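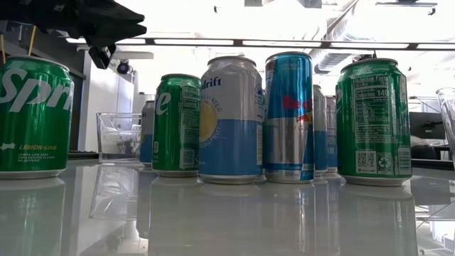
Fukex D84 insulated food carrier: review after a season of event catering

The D84 is a front-loading insulated carrier for full-size gastronorm pans. It is the middle model of three in the Fukex range and is sold for moving hot or chilled food between a production kitchen and a venue without its own cooking equipment. The name refers to the internal volume, 84 litres. I bought two in spring through Dorkero, the catering supplier, at list price, and have used them on most outside jobs up to October. The larger of those jobs were seated dinners; the rest were buffets and working lunches.

My previous carriers were a pair of older Vachon top-loaders. Where I compare the two below, I mean those, and they had seen a good deal of use by the time they were replaced.

Construction

The body is a single moulded shell filled with foam. There are no seams inside, and the corners are rounded widely enough to be wiped with a cloth. The door is hung on the right and cannot be reversed. Two moulded latches hold it closed. They are stiff for the first few weeks and then loosen to a reasonable pull. The gasket is a push-fit strip that comes out for washing and goes back in without tools, although the lower corners need pressing in twice.

Runners are moulded into the side walls. The spacing takes four pans at 100 mm deep or six at 65 mm. Mixed loads work if the deeper pans go at the bottom. Pans from two of my three suppliers slide freely. The third has a slightly wider rim, and those pans bind on the upper runners once hot. Anyone with a mixed stock of pans should try one of each before ordering.

There is a pressure vent in the door with a screw cap. The instructions say to open it before the latches when the load is hot. Do this. With a full load of braised meat the door will otherwise hold hard and then come open suddenly.

Heat retention

I took readings with a probe thermometer in the centre of the second pan from the top. The carrier was preheated with a pan of boiling water for 20 minutes, which the manual recommends, and loaded with four covered pans at 85 °C.

After one hour: 82 °C
After two hours: 79 °C
After four hours: 74 °C
After six hours: 68 °C

Without preheating, the four-hour figure dropped to 70 °C. With only two pans in the carrier it was 66 °C, so a half load should have its empty space filled. I use lidded pans of hot water on the spare runners.

The top pan runs warmer than the bottom one by two or three degrees throughout. That is normal for an unheated box, but rice and potatoes belong near the top and sauces, which hold their heat better, can go below.

Opening the door costs more than time does. Three openings of 30 seconds each over two hours took a further five degrees off the top pan. This is the main drawback of a front-loader compared with the Vachons, which lost less each time the lid was lifted. Against that, with a top-loader the whole stack has to come out to reach the bottom pan.

Cold use

Chilled performance is good. Four pans of dressed salads and cold fish loaded at 3 °C stood at 5 °C after four hours in a van in warm weather, with one frozen plate in the top slot. The plate is an extra and fits only that slot, so it costs a pan position.

I would not use the same carrier for hot food in the morning and cold in the evening. The shell holds heat for a long time, and even with the door open it was still warm to the hand well into the afternoon.

Handling

Empty, the carrier weighs 11 kg. Full of wet dishes it is a two-person lift, and the side handles are placed properly for that. They are moulded recesses with a rounded inner edge and do not cut into the fingers. Two carriers stack securely, with the feet of the upper one sitting in hollows in the lid of the lower.

The matching trolley is sold separately. I use a Misach flat trolley instead, which takes the base with a few millimetres to spare and has better brakes. My colleague Andor Szekeres, who does most of our loading, prefers the Fukex trolley for its lower deck. On ramps he is probably right.

Cleaning

Hot water, mild detergent and a soft brush are enough. The inside of one carrier has taken a faint orange stain from a tomato sauce that leaked past a lid. It has not come out, but there is no smell. The drip channel below the door is narrow and collects grease, and a bottle brush is needed to clear it.

Faults

One latch pin worked loose in the second month. Dorkero sent a replacement, part number 3068, within the week and made no charge. Fitting took a screwdriver and five minutes. The other carrier has had no faults. The label holder on the door is poor. Cards slide out as soon as they are damp, and I now write on tape.

Verdict

The D84 keeps a full load safely hot for a normal evening service if it is preheated and the door is left alone. It suits caterers who plate in one go. For a buffet topped up from the carrier over several hours, an electrically heated model would be the better purchase. I have ordered a third for next season, with a spare gasket.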